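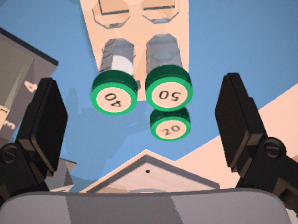 Weights and rack, seen from above.

THE MURNIK CORRECTION

The balance at Sellus was kept in a room with no windows and two doors. The outer door had to be shut before the inner door was opened. Mervyn Marsden had worked there long enough to do this with his hips, a notebook in one hand and a cup in the other, although cups were not allowed.

He was checking a set of weights from the grain office at Murnik. The nominal value of the piece on the pan was 100 grams. He closed the glass, waited for the reading to settle, and wrote it down. He took the piece off, put the reference on, and wrote that down too. Then he reversed the order and did it again. The procedure asked for four such cycles per piece. Marsden did six.

The piece was light by 186 milligrams.

A weight may lose mass through wear, through a chip, or through the loss of material from the adjusting cavity. Wear in a grain office might account for a few milligrams in a decade. The surface of this one had no chips. The plug over the cavity carried the Sellus stamp, and the stamp had not been disturbed. Under the stamp, very small, was the mark of the person who had last adjusted it. The mark was an M with the right leg shortened. It was his own.

He put the weight back in its box and went to look up the certificate.

The certificates were kept in the basement in steel drawers. Number 1332 was where it should have been. It gave the error of the piece as zero within tolerance, the temperature of the room, the pressure, and the name of the reference. It was signed M. Marsden. The month was March. He remembered the month well enough. His wife had been moved to the hospital on the hill, and he had gone there every evening on the last tram and slept in a chair. He did not remember the weight.

He turned the sheet over. The working figures were on the back, in pencil, as the rules then required. He had taken the four readings correctly. He had then subtracted the reference correction where he should have added it. The correction was 93 milligrams. Applied with the wrong sign, it produced an error of twice that amount, and he had then trimmed the cavity until the wrong answer came out right.

He checked the arithmetic on a clean sheet. It took two minutes.

Irex, who ran the section, was eating at her desk.

"How long has it been in service?" she asked.

"Eleven years."

"Which way does it go?"

"It's light. Whoever sold by it gave short."

She put down her fork and worked it out on the edge of a folder. The piece was used on a sample scale. A sample set the price of a load. The error was less than two parts in a thousand, which on one load of barley was nothing a farmer would notice. On all the loads that had crossed the scale at Murnik, it was a house, or perhaps two.

"Has anyone complained?"

"There's a letter in the file," Marsden said. "A man called Konstantinidis. He wrote in the second year. He said his barley weighed more at home."

"What did we answer?"

"That the office weights had been certified, and that he should have his own scale examined."

"Who signed it?"

Marsden did not say anything. Irex picked up the fork again and then set it down in a different place.

He filled in the fault report that afternoon. The form had a box for the cause, and the box was small. He wrote: Correction applied with wrong sign. Adjuster's error. There was a further box, headed Circumstances, which was optional. He held the pen over it for a time and left it blank.

Konstantinidis was still listed at the same address. It was 194 kilometers by the river road. The rules provided for a letter in such cases, and the section had a standard text. Marsden printed it, read it through, and put it in the drawer.

In the morning he signed out a field kit. He entered the new value of the piece in the log, initialed it, and had the entry checked by a second person. Then he opened the inner door, waited for it to close behind him, and opened the outer one.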